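The acceptance schedule ran to 172 items, and Tamara Ostapchuk had signed for all but two of them by the time the kettle in the corridor clicked off. Item 5 was the door. Kovley wanted it opened, held and closed in under 180 seconds, with the contents still standing.

She put the stills side by side and read the log against them.
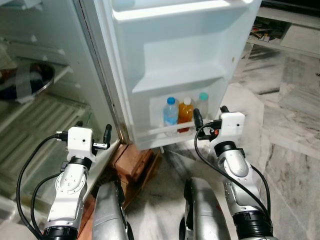
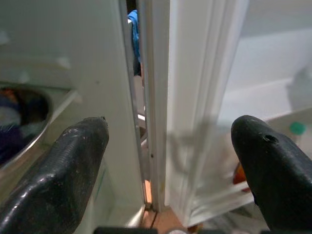 "Well, can it do chores or can't it?" said Thomas De Luca. He had come over from Fodomska in June to write the commercial summary, and he liked a verb he could use.

"It can do item 5 on some runs."

"Which runs?"

"The ones where it finds the edge of the door."

He waited. She scrolled. The controller reported torque at each joint, finger separation in millimetres, and a confidence value that Zunidari had defined in an appendix and then revised in a second appendix. The value fell whenever white plastic met white plastic. A seam was a thin dark line, and so was a shadow. The planner treated the two alike until a finger touched one of them.

"My mother opens a fridge with her hip," said De Luca.

"Your mother isn't under test."

"If she were?"

"She would fail on force limits."

He wrote that down, then crossed it out. The Colombo contract specified a domestic assistant able to put away shopping, fetch a drink and load a washing machine. The schedule broke these into motions, and the motions had mostly passed. No item required them to be performed one after another in a kitchen where somebody had moved the butter.

She had raised this in writing. The reply had thanked her for her attention to sequence.

"So I put 'ready for household use, subject to conditions'," he said.

"List the conditions."

"How many are there?"

She turned the monitor towards him. He read the first page, pulled up the other chair and read the next. The tea had gone cold by then. He asked what backlash was, and she told him, and he asked whether it could be left out.

"No."

He deleted "ready" and sat looking at the rest of the sentence. Tamara opened the form for item 5, entered her initials in the box marked witnessed, and left the box beside it blank.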